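Do marker wristbands beat plain remote control for teaching an arm a floor-level task?
Asked in Teaching & Demonstration, Monday, August 26, 2019
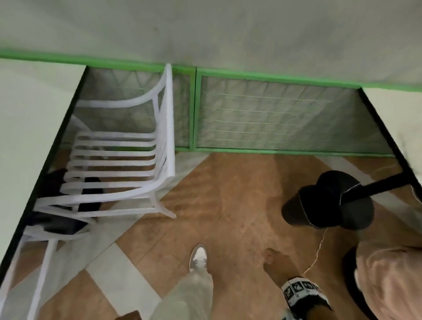

Head view during a demo: wristband with the square markers, hand low over the floor.

We are trying to teach a two-arm setup to reach down and handle a light cord near the floor. Until now we drove everything by remote control. It was slow, and we ended up with 48 usable runs. Then Grincombe talked us into the hand method, where a person wears a printed band on the wrist and does the job directly while the head camera records.

It's faster, I'll give them that. We have 418 runs now. What I don't buy is the claim that these are worth as much as the remote ones. The wrist pose is solved from the markers, and the fingers are anybody's guess. Policy trained on the hand data alone: 13 good grasps out of 48 tries. Has anyone outside of a sales deck seen this work?

Cheng-en Chung

2 answers

Henrik Vogler
Depends what you call work. We ran both at Jendport last October and the hand data was fine for getting the arm to the right area and poor for closing on anything thin. A cord is close to the worst thing you could pick.

Check these before you blame the method:
How many of the runs have the band turned so far that you only get one marker, or a sliver of one? A single flat square can flip its solved angle and your wrist jumps. Plot the roll for ten runs and look for spikes.
Is the head camera synced to anything? A person's hand moves a lot faster than a remote-driven arm, so a lag you never noticed before will hurt.
Did you slow the hand data down to arm speed before training? We didn't, the first time.

What I ended up doing was training on the hand runs and then finishing on the remote ones. Better than either alone, though I wouldn't bet a deadline on it. I also don't trust anyone's success rate from 48 tries, yours or mine.

mak_drallau
just use more data. 418 is nothing

Comment from Cheng-en Chung: More of the same bad wrist angles? Plotted the roll like Henrik said and there are spikes in six of the ten. Will throw those out and retrain before I record any more.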